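Brabec Technical College, Vodirville
Automation for Small Workshops
Handout for Unit 2: Reading a kit offer - the Vemex Plolteo two-arm bench kit
Instructor: Vlastimil Krajčí

Bring this handout to the lab session. The offer sheet from Vemex is on the shelf by the door and should stay in the room.

What is being offered

Plolteo is a bench kit for sorting and kitting work. It is sold to small shops that pack mixed items by hand and want to move part of that work to a machine. The basic kit includes two arms, two parallel-jaw grippers, a mounting beam, a controller, and the teaching software. The table is not included. Neither are trays, bins, or a work surface cover. Read that part of the sheet twice, as last year several groups costed the kit as if it came ready to run.

Vemex rents the kit for 545 euros a month. The rental covers repair of the arms and controller. It does not cover gripper fingers, which are listed as wear parts. There is a separate charge of 700 euros for setup and a day of training at the customer's site. The charge applies again if the cell is moved to another building.

The sheet gives a price for purchase only on request. For the exercise, use the rental price.

Terms used in the sheet

Reach: the distance from the center of the arm's base to the point between the fingers. The usable area on the table is smaller than the reach suggests. An arm stretched all the way out has few ways left to turn its wrist.

Payload: the weight the arm can move, and the gripper counts against it. Check whether the supplier has already taken the gripper off the number. Vemex has not.

Stroke: how far the fingers open. It sets the widest thing you can hold from the outside.

Shared zone: the part of the table both arms can get to. Two arms do not double your output if most of the work sits in the shared zone, where one arm may have to wait for the other.

Teaching: moving the arms through a task by hand or with a controller so the software can store or learn the motion. In the Plolteo software a taught motion is called a "pass." A pass can be edited, but only from the start of a move and not from the middle of one.

What to check before you sign anything

1. Write down the items first. List every item the cell must handle, with its size, weight, and how stiff it is. A supplier's demo set is picked by the supplier. Use your own.

2. Ask what happens after a missed pick. Plolteo stops and waits for a person by default. A retry can be turned on, but it repeats the same motion from the same place. If the item has shifted, the retry is likely to miss too.

3. Look at the containers. Low sides are easier to reach over. Deep bins force the wrist to go in straight down, and the housing of the gripper may hit the rim before the fingers get to the item.

4. Look at the cables. On the bench kit they run outside the arms. They need slack at each joint, but a long loop can catch on a bin or on the other arm. Run every pass slowly at least once with a person watching the cables only.

5. Ask who will do the teaching after the training day. If it is one person, the shop has a problem when that person is on vacation.

6. Check the lighting where the table will stand. Even light from above is fine. Direct sun through a side window is a common cause of bad picks in the afternoon.

Lab task

Work in your usual groups. Pick a container and a set of mixed items from the cupboard. For each item, decide how the gripper should take hold, where the fingers should touch, and from which direction the arm should come in. Then say which arm should do it and why. Record your answers in the grip table at the back of your lab book.

When the table is filled in, mark any item you would leave for a person to do. A good answer usually has at least one. Do not change your marks after you have tried the pick - write the result in the next column.

For the written part, one page: would you recommend the rental to a shop that repacks returned goods? State the number of months you are assuming and show how you spread the setup charge over them. Hand it in before 4 p.m. on the day of the next lab.

Outside and inside grips 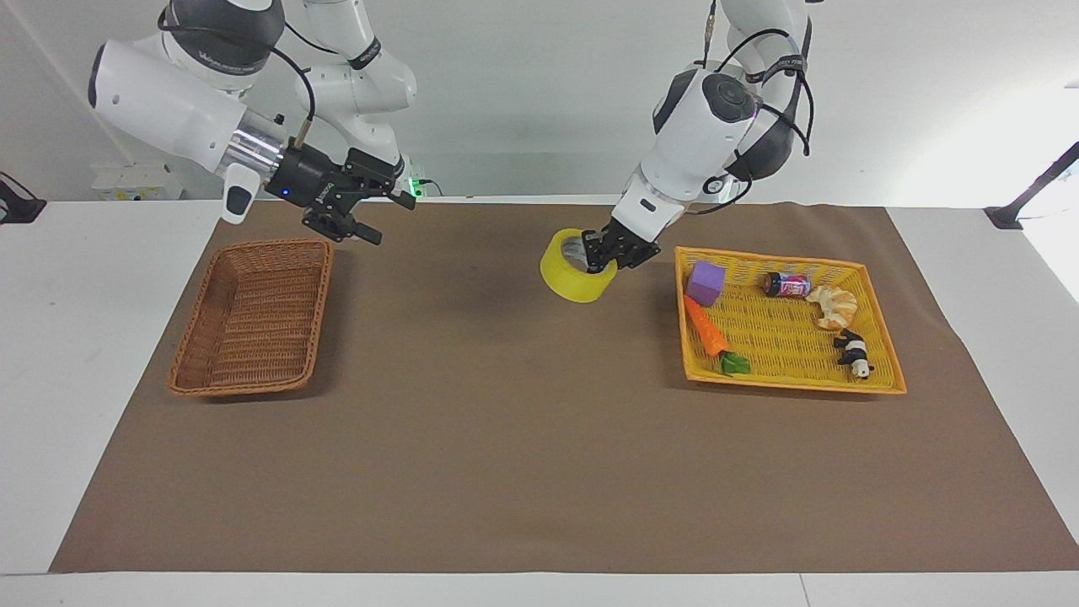
A parallel-jaw gripper can hold an item in two ways. In an outside grip the fingers close on it, and the stroke limits how wide the item can be. In an inside grip the fingers go into a hole and push outward, so the hole has to be wide enough for the closed fingers and the wall has to take the pressure. The roll of yellow tape is the one to think about first. It is standing on its edge, with the fingers of the left arm down in the hollow core. Note where the hole points when a roll stands like that, and what this asks of the wrist. Compare it with the same roll lying flat, where the hole faces up. Then look at the plastic basket and choose a grip for the foam cube, the croissant, and the panda. The cube has flat sides and should give you no trouble. For the other two, mark the finger contact points in your sketch and say how far the fingers need to open. The wicker basket is the empty one, so treat it as the target and give the order in which you would fill it.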